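What We Saw at the Florkix Open Day in Gidbridge

23 August 2019
By the newsletter desk
4 comments | 60 shares

The Florkix building is at the far end of the Kramer industrial park in Gidbridge, past the tile warehouse. If you are driving, use the second entrance. The first one has a gate that was shut when we got there, and several cars had to back out onto the road.

The company opened its doors for one afternoon as part of the town's summer program. Visits had to be booked in July. We went with the 2 p.m. group, which had 12 people in it, mostly local residents and a few students from the technical college. Everybody got a sticker badge and signed a sheet at the front desk. There was coffee in the lobby, and a table of brochures that were mainly meant for customers.

Florkix does not build robots. It buys the arms from other companies and works on the software that tells them what to do. Our guide was one of the engineers. She said most of her week goes to collecting examples, and that the afternoon would mostly be about that. She had given the talk once already that day and kept it short.

The old way to get an arm to move a cup is to write down every position it should go through. This works well if the cup is always in the same spot. Florkix is trying the other way, where a person performs the task many times through the robot and a program learns from the recordings. Each recording is called an episode. An episode has the camera view, the position of every joint and the command the person was giving, all stored together and lined up in time. The guide said the lining up had cost them more trouble than anything else in the first year.

The first room we were taken to was the operator room. It has 3 stations, each with a headset, a pair of gloves and a chair that can be pushed out of the way. The gloves read the bend of the fingers. When the operator closes a hand, the robot hand closes too, with a short delay. Two of the stations were in use and we were asked to stay behind the tape on the floor and keep our voices down. An operator works for up to 60 minutes and then has to take a break. After that the quality of the episodes drops, and the tired ones have to be thrown out later by somebody else.

One of the students asked what makes an episode bad. Dropping the object does not always count. If the operator drops a cup and picks it up again in a sensible way, they keep it, and it goes into a separate folder for recoveries. A bad episode is one where the operator stops halfway to think, or waves the idle hand around for no purpose. The program will copy that as well. They had a version last year that paused before every grasp, and it took them two weeks to trace it back to a single operator's habit.

From there we went down the hall to a smaller room with desks and screens. A lot of the collecting is done in simulation, inside a program the company calls Demik. The operator wears the same gloves, but the arms, the table and the objects exist only in the computer. It is cheaper, nothing breaks, and the table can be put back to its starting layout with one key. Demik can also move the objects a little between episodes so that the program does not just memorize one arrangement.

The task on the big screen was a tableware one, with two arms working over a white table.
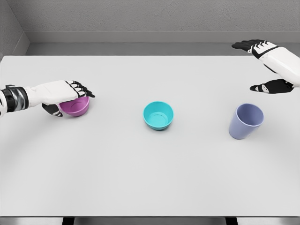
Demik on the big screen: the left hand on the magenta bowl, with the turquoise bowl and the lavender cup standing free.

We asked why both arms are recorded when only one is holding something. The guide said the free hand is part of the example too. Where it waits matters, and a program trained on one arm at a time tends to bump the two together later on. She also said plain colors are used on purpose at this stage. Patterned dishes are added once the basic grasps are working.

The weak point of simulation is contact. Fingers on a rim do not slip in the computer quite the way they do on a real dish, and a grasp that works on screen may fail on the bench. For this reason they mix in episodes from the real arms. She would not say what the mix is. Someone asked how many episodes are needed for one task and she would not give a number for that either, except that it is more than they would like.

The last stop was the review room, where recordings are played back at double speed and marked keep, recovery or discard. Visitors could try marking a few. Our group disagreed with the staff on 4 of them, mostly because we were too generous about pauses.

The tour took a little longer than planned and the questions at the end were cut short for the next group. Parking is free. The upper floor is reached by stairs or by a freight elevator, which the front desk will open if you ask. Florkix plans to hold another open day next summer, and booking will be through the town website again.

4 comments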